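Home and Kitchen Help > Small Kitchens > Layout and Storage

Can I keep pans on the stovetop all the time if I have no cabinet space?

Asked in January, 6 answers hidden by your filter, 3 shown

My kitchen in Florkthorpe is tiny and I'm losing the fight with it. I have an electric stove in the middle of the wall, a wood counter on the left with drawers under it, and another short piece of counter on the right. No upper cabinets at all (the landlord took them down before I moved in and painted the wall, and I do love how open it feels). The drawers are full of silverware, dish towels, foil, all the boring stuff, and they're not deep enough for anything with a handle.

So right now my pans pretty much live on the stove. Wok, frying pan, a saucepan, and the kettle. I cook on it, wash up, dry them, put them back. It works until I want to bake something, and then I get nervous about what's sitting up top while the oven is going. It also means that every time I cook I'm shuffling pans around to free up a burner, and I end up with a hot one parked on the wood counter, on a trivet if I remember and on a folded towel if I don't.

My questions, I guess:

Is it okay to store pans on an electric cooktop when it's off? My sister-in-law says it's a fire hazard and my mother did it for her whole life.

Where would you put the plates? I have a stack of everyday ones and they sit out on the left counter, which is also the only place I can chop.

And what do you do with the wall? I was going to hang pictures there, but maybe a rail makes more sense. I've been looking at a steel one from Gasstead with hooks. I don't have a lot to spend, 200 dollars tops for the whole kitchen, and I can drill as long as I fill the holes when I leave.

Thanks for any ideas! I've read so many articles with kitchens four times the size of mine.

Edit: somebody asked what kind of cooktop. Plain old electric, knobs on the front, nothing fancy.

Answer 1
Marked helpful by the person who asked

I've had this kitchen, more or less, in two different apartments, so here's what I ended up doing.

The pans on the stove are fine in my book as long as the burners are off and there's nothing in or on them that can burn or melt. What gets people is turning the wrong knob. I did that once with a nonstick pan on the back burner when I meant to boil water on the front one, and by the time I came back from the other room the whole place smelled awful and the pan was trash. So now my rule is that the nonstick never sleeps on the stove. The wok and the saucepan can take a mistake better than it can. If you only find a spot for one pan, make it that one. And knobs on the front are easy to bump with a hip or a grocery bag, so get in the habit of looking at the indicator light on your way out.

Check whether your oven vents up through one of the back burners, too. Mine did, and anything sitting there got very hot when I baked. I learned that by grabbing a kettle handle. If yours does the same, clear that burner before you preheat.

Utensils — don't leave them lying behind the pans. I know it's handy. I had a spatula slide down against a hot burner and melt a little, and getting that off was a whole afternoon. A crock or a jar on the counter takes up hardly any room.

Do you have a drawer under the oven? You didn't mention one, but a lot of these stoves do. Look in the manual to see if it's for storage or if it's a warming drawer. If it's storage, that's your frying pan spot right there. Put a dish towel between pans so they don't scratch each other.

For plates, I'd leave them out. Really! I fought this for a year. I tried a wire shelf, I tried a vertical rack, I tried the top of the fridge. A plain stack at the back corner of the counter takes up one plate's worth of space and that's it. Just push it all the way to the wall so you've got the front for chopping. If the stack is tall, cut it down to what you use in a day or two and box up the rest.

The right side of the stove I'd keep for hot drinks and seasoning. Coffee maker or French press, spice jars lined up against the wall, and a bowl or two for whatever you're prepping. Keep the spices a bit away from the burners if you can. Mine used to clump up from the steam.

On the rail, I say go for it, but hang it over the counter and leave the wall behind the stove for something you can wipe.

Answer 2

Just get a pot rack. We bought a Zutbridge freestanding one and it holds everything. Problem solved.

Comment from the person who asked: Freestanding as in on the floor? I don't think I have the floor for it, I can barely open the oven door and stand there at the same time. But thank you!

Comment: ok then a ceiling one

Answer 3

I'm going to disagree a little with the first answer about the rail, only because you said you wanted pictures. Keep your pictures! I put a rail up in my last place and within a month it had measuring cups and oven mitts and a calendar from the hardware store on it, and I hated looking at it. I took it down and hung a painting there instead and I was so much happier doing the dishes. Glass in front is a good idea near a stove, and hang them high enough that the grease doesn't reach. Mine get a wipe when I think of it.

As for hot pans on wood, please stop using the folded towel. I have a dark ring on my butcher block that I've sanded twice and it's still there. I bought a cast iron trivet from Raju and it just stays out on the counter next to the stove, so there's nothing to remember. Oil the counter every couple of months too, more often by the sink.

One thing I'd add is to take count of your bowls. I had a ridiculous number of bowls. Two on the counter turned out to be plenty for everyday, and the rest went up on a closet shelf with the roasting pan.

I don't think you need to spend the 200. Get the trivet and the crock, see how it feels for a few weeks, and then decide on the rail. My own stove wall is below. Pans still on the cooktop, as you'll notice, so I'm no saint either.

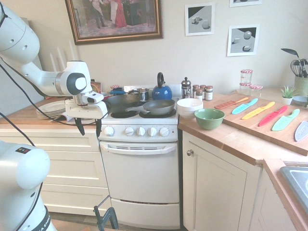
My stove wall, pictures up, plates on the left and French press on the right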